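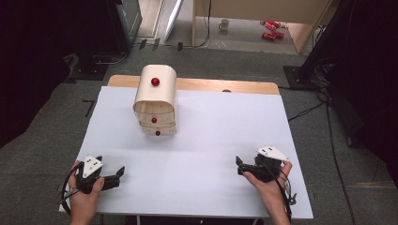 Most home users still keep their audio recordings in a single folder, sorted by whatever name the recorder gave them. Peron, a desktop audio editor from the developer Nultum, takes a different approach. Every project is a stack of containers, and each container holds takes, edits or exports. The comparison with furniture is hard to avoid. A small wooden cabinet with a red knob on the middle drawer and another on the bottom one is easy to read: pull a knob and one drawer opens. Peron's project panel works in much the same way, with one handle per container and the contents hidden until it is clicked.

Installation takes up 200 MB. On first launch the program asks for a working folder and a default sample rate, then scans the folder for existing files. WAV, FLAC and MP3 are read directly. Older formats have to be converted first, and the bundled converter handles one file at a time, a limit that was already a common complaint with the previous version.

The editing window is plain. The waveform fills the upper half, the track list sits under it, and the effects are kept in a side panel that can be detached. Cuts are non-destructive. The program stores them as a list of edits beside the original file, so a take trimmed last June can still be restored to full length. The undo history is limited to 30 steps by default, but the limit can be raised in the settings.

Noise reduction is the strongest part of the package. The user marks a short stretch of background sound, and Peron builds a profile from it. At strengths up to 85 percent, speech stays clear. Above that, consonants start to sound thin, and a second pass makes the problem worse. The equalizer has 9 bands and no presets – new users will need some time with it.

Plug-in support is less convincing. Effects from the Mrema collection load without trouble, while those that draw their own windows may open behind the main one. Keyboard shortcuts can be changed, though the list cannot be exported to a second machine.

Jivthorpe, a rival editor, has the better export menu and can write several formats in one run. Peron needs a separate export for each. For spoken word and simple music editing, Peron is still the easier of the two to keep in order.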